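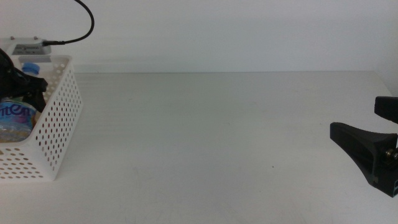 The Lurance Entry Station is a ticket validation unit for theaters, lecture halls, and touring productions that admit guests through one or more staffed doors. Each station reads printed and mobile tickets, confirms the seat, and records the time of entry. It is designed to stand on a white tabletop or any other level surface, next to whatever the door staff already use for small items, such as a white plastic basket with rows of round holes in its walls. The housing takes up little room, and no part of it has to be fastened to the table.

Overview

The station is supplied by Furnosbridge to venues that sell reserved seating, general admission, or both for the same event. It was first installed at the Marunton Playhouse, a 457-seat house, where two stations serve the main lobby and a third serves the balcony stairs. Seat maps are loaded before the doors open and remain available if the network connection is lost. Entries recorded offline are sent to the box office when the connection returns.

A ticket that has already been used is refused at every station on the same network. The screen then shows the time and door of the first entry, so that house staff may settle the matter without calling the box office. A supervisor code is required to admit a guest whose ticket has been refused.

Specifications

Model: Lurance Entry Station, Series 2
Formats read: printed barcode, mobile barcode, season pass card
Offline seat records: unlimited within a single seat map
Battery: removable, charged in the unit or in the separate dock
Stations per network: up to 59
Display: color, adjustable brightness, with low-light setting for late seating
Sound: chime or silent
Included: station, power supply, one battery, carrying sleeve, printed quick guide
Not included: charging dock, floor stand, receipt printer

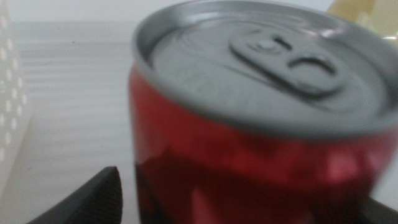 Photo: Kornél Hegedűs / Furnosbridge

Concessions and Vouchers

Venues that include a drink or snack voucher in the ticket price may turn on the Voucher setting. The guest presents the same ticket at the concession counter, and the station marks the voucher as redeemed. Vouchers may be limited to the time before curtain, to intermission, or to a particular counter. The Voucher setting does not process payment and does not replace a cash register.

Redemption totals are shown separately from attendance in the closing report. Venues with an outside caterer may give that caterer a login that shows voucher totals only.

Rental for Single Events

Stations are available for rent to promoters and presenters who do not need permanent equipment. The rental period begins on Thursday and covers the weekend that follows. The fee is $156 per station and includes one spare battery. Seat maps must be received before the equipment is shipped. Changes made after that time can be entered by the renter through the box office login.

Renters are responsible for the return of all parts listed on the packing slip. Missing batteries and power supplies are billed at the replacement price.

Installation and Training

Permanent installations are scheduled by Donnie Nisbet, Venue Services. A standard visit includes network setup, loading of the house seat map, and one training session for front-of-house staff. Stations ordered for the fall season should be requested no later than August.

Owners of the earlier Carnegie handheld reader may keep those units in service on the same network. The Carnegie reader does not support the Voucher setting or the low-light display.

Related items: Lurance Charging Dock, Lurance Floor Stand, Carnegie Replacement Battery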